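Cekville's covered market to open two evenings a week from October

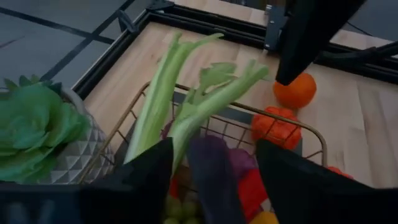 Shoppers in Cekville will be able to buy fruit and vegetables after work from October, when the covered market on Sinaga Street begins opening late two evenings a week.

The hall now closes at 4 pm, which stallholders have long said is too early for anyone with an ordinary job. Under the new hours it will stay open until 8 pm on the late days, and the rear entrance by the bus stands will be unlocked for the first time in years.

The town council agreed the change last month after a survey of households in the centre and on the Drurumier estate. It received 2000 replies. Most people who answered said they liked the market but did their weekly shop at a supermarket because of the hours, and a good number asked for loose vegetables sold by weight.

Inumex, the firm that manages the building, will pay for extra lighting in the side aisles and for cleaning on the late evenings. Rents will stay as they are until spring. Traders can choose whether to take part, though those who sign up are expected to keep their stalls open until closing time.

Greengrocers were among the first to put their names down. The fishmonger and one of the bakers have said they will wait and see how trade goes over the winter — both start work before dawn and would need to take on staff.

The council also plans to bring back the discount shelf near the main doors, where produce left at the end of the day is sold at half price. It was dropped when the hall was repainted and the space was used for storage.

Parking behind the hall will be free after 5 pm on the late evenings. Buses to Drurumier already run past the building until 9 pm, and no changes to the timetable are planned.

Traders who want a place can collect a form from the market office. The new hours will be reviewed in the spring, before rents are set for the following year.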